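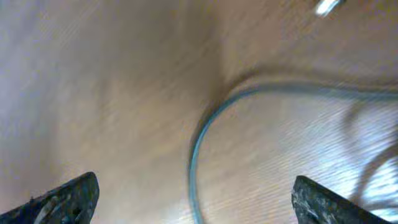

The tariff on steel hinges went up in September, and Celina Laskowska had 24 crates of them sitting in the port at Pulham.

She called the customs office at eight in the morning and got Ghassan Zoubi, who had cleared her shipments for years.

"Code 1515," he said. "New line. It covers anything with a pin in it."

"They're cabinet hinges."

"They have a pin in them."

Celina had sold the lot to Rokmont at the old price. The contract said delivered, duty paid. She had written that line herself. The new duty was 12 percent, and it took her whole margin and some of next month's rent.

She drove to the port. Zoubi had the file open on the counter, with the supplier's invoice from Gajewski on top.

"When did these leave the factory?" he asked.

"August."

"The order exempts goods already loaded on the date it was signed. I need the bill of lading."

She had a copy in the car. The date was there, but the stamp had landed across the day, and it could be read as a three or an eight. If it was a three, she owed nothing.

Zoubi held it up to the window. Behind her, a driver from Pesteck was waiting with his own papers.

"I can't sign off on this," Zoubi said. "Get me the carrier's copy by four and I'll hold the file."

The carrier's office was across town and closed for lunch. Celina sat on the steps and ate a roll from the gas station. At one o'clock a woman came with the keys, and Celina followed her in.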